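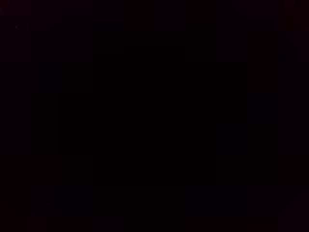 *Pravitz folding room, September*

**Plivness clothing share - progress report to the Cheon Fund**

We're three months into the grant and have a lot to tell you! The Pravitz room is up and running, the winter intake has started, and denim, which we had down in the application as our "difficult category," has become the part of the work we most enjoy talking about.

## Where we are

Your first payment went on the work table, shelving for the back wall and a proper set of storage crates. We bought 40 crates, and 28 of them are now filled, labeled by size and ready to go to Ullon. The rest are waiting on children's coats and on a second round of sorting for adult pants, where the size labels are often missing and we have to measure at the waist.

The table has made a huge difference. We used to fold on top of the storage boxes, so every stack had to be moved each time we needed something from underneath. A smooth, pale surface also makes it so much easier to check dark fabric for lint and loose threads before it gets packed.

## Denim

Jeans with a straight leg are simple: one leg over the other, seat tucked in, fold up from the hem. Pants with gathered ankles took more trial and error. The elastic bunches the fabric, the ends come out thicker than the rest, and a stack of them starts leaning by the fourth or fifth pair. We now keep the cuffs together at one end, alternate the direction of each pair in the crate, and press the air out with a flat hand before closing the lid - it works really well.
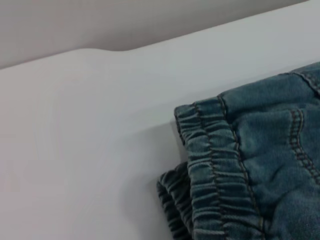

Word came back from Ullon that the gathered ankles are what families ask for first, especially for kids who are between sizes, and could we please stop mixing them in with the regular jeans? We were delighted to get such a clear request. They now have their own crate and their own line on the packing sheet, and the next Ullon delivery will be the first to go out that way.

## The folding guide

The application promised a one-page guide. We have a draft covering 5 kinds of garment, with denim first, and it's already taped up by the door in Pravitz. The wording for sweaters is still clumsy and needs another pass. Everyone who has tried the denim section has come away with a stack that stays up, so that part is staying as written. 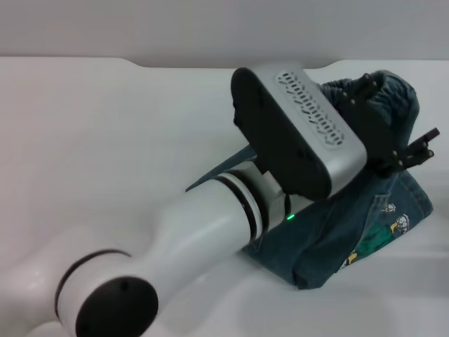
*Folded blue denim on the white work table*

## Still to do

- Finish sorting adult pants and fill the remaining crates
- Rewrite the sweater section and print the guide for Ullon
- Find a better label for the crates (the current ones peel off at the corners)
- Agree on a pickup time with Ullon, ideally before 10 a.m., when parking is easier

Spending is on plan except for labels, which ran slightly over after we had to reprint a batch. We'd like to cover that from the transport line and will send the revised budget sheet separately for your approval.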